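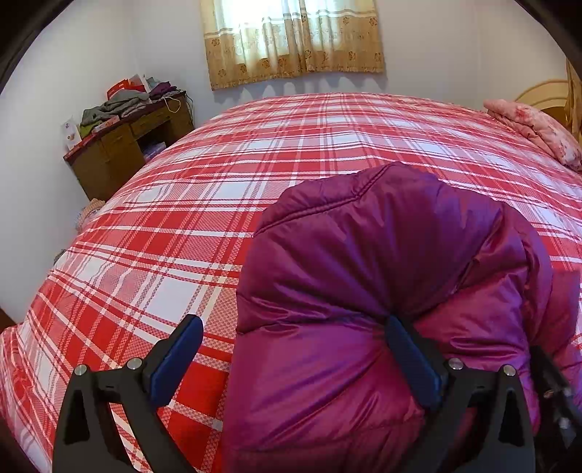 **Figure 3.** Wrist view from the hand-held gripper, jacket task. Both finger pads are closed on the quilted fabric.

### 4.2 Collecting demonstrations at home

The course project ran through one term at the Wangate campus, with 13 students working in their own bedrooms and living rooms. Each student took home a hand-held gripper with a wrist camera and a short task sheet. The sheet named four garment tasks: pick up, turn over, fold once, and move to a marked spot. Students chose the garments and the surface. We asked only that the surface be at least as large as the garment laid flat.

Puffy jackets such as the one in Figure 3 were the hardest class of item. The fingers close on fill as well as fabric, and the outer layer creases between the pads. Students who pinched a single baffle lost the jacket more often than those who took two baffles and the seam between them. Kanokwan Siriwan, who led the second lab section, added this point to the task sheet in August, and all later recordings follow it.

Beds were the most common work surface. A soft mattress gives under the fingers, so the height of the grasp point is less certain than on a table. Patterned covers were allowed. In the figure, the straight lines of the plaid bedspread bend strongly toward the edges of the view, and we left this distortion in the training images. An early test with corrected images cut away too much of the area next to the fingers, and the policy trained on them tended to close too soon.

In total the class turned in 900 recordings. We kept 562 after review. A recording was dropped if the tracking was lost for more than one second, if a hand other than the one on the tool touched the garment, or if the student stopped before the task was complete. Of the recordings we kept, 337 show shirts or trousers, and the rest show jackets, towels and blankets. The review was done by Kamonchanok Wannasri and one other teaching assistant, using the Vudik labeling tool written for an earlier offering of the course.

Lighting was not controlled. Many rooms had daylight from a single window, and glossy fabric changed in brightness as the wrist turned. We did not balance the set for this. Section 5.1 reports results for matte and glossy garments separately.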